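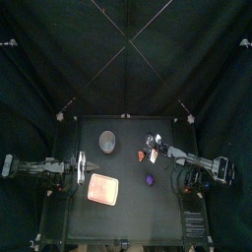 Kornholm writes control and planning software for two-armed tabletop robots. The company began as a contract group maintaining other people's motion code and moved to its own products when the maintenance work kept turning up the same faults: arms that planned well separately and badly together, and perception results that reached the controller too late to be of use. Most of our development is done against small, mixed sets of objects on a plain dark surface. A crumpled, transparent item beside a gripper is a harder case for the depth estimator than a purple textured ball, and a flat tray presents different grasp candidates from an upright cup. We test on all of them, with arms reaching in from opposite sides, so that the shared space between the arms is always part of the problem.

The company has three products, which can be licensed separately. Customers with their own perception stack usually take the planner alone.

Posted in About · August
14 shares · 2 comments
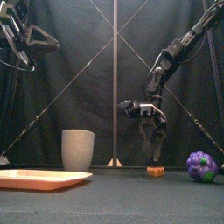
WHAT WE MAKE

Varklow is the planner. It treats both arms as one system and returns a single time-stamped trajectory, including the waits. Each arm has a reserved volume that changes as the motion proceeds, and a request that would break a reservation is refused with a reason code. Approach poses are planned separately from the grasp. With a gripper pointing straight down over a small orange block and a narrow gap left beneath the fingertips, Varklow has a defined point at which to accept a corrected object pose before the final descent. The same check is made whether the other arm is moving or parked high above the table.

Sison is the perception layer. It takes images from fixed and wrist-mounted cameras, aligns them to a common clock and publishes object poses with a stated uncertainty. Partial views are kept and marked as partial. Where a tray hides the base of a cup, for instance, the fitted shape is extended below the visible part and the uncertainty on that portion is raised. Downstream code can then decide whether to proceed or ask for another view.

Grallness is the tooling: a log recorder, a replay viewer and a test runner. Controller state is written at 100 Hz alongside the camera streams. Any logged run can be replayed against a newer build of Varklow or Sison, and the differences are listed by joint and by time step.

HOW WE TEST

Every release candidate is run against 1,292 stored planning cases. Most came from our own benches, and the remainder were sent in by customers with permission to keep them. A candidate that fails a case which the previous release passed is held until the change is explained in writing. The simulated set is larger, at roughly 3,000 cases, and runs overnight. Simulation results are reported separately and are not used to sign off grasping behaviour.

WORKING WITH US

We support the current release and the one before it. Interfaces are available in C++ and Python, and message formats are documented with the release notes. Evaluation licences include Grallness, so that faults can be reported with a log attached. Enquiries should state the arm model, the camera arrangement and the control rate required.

2 comments · Share this page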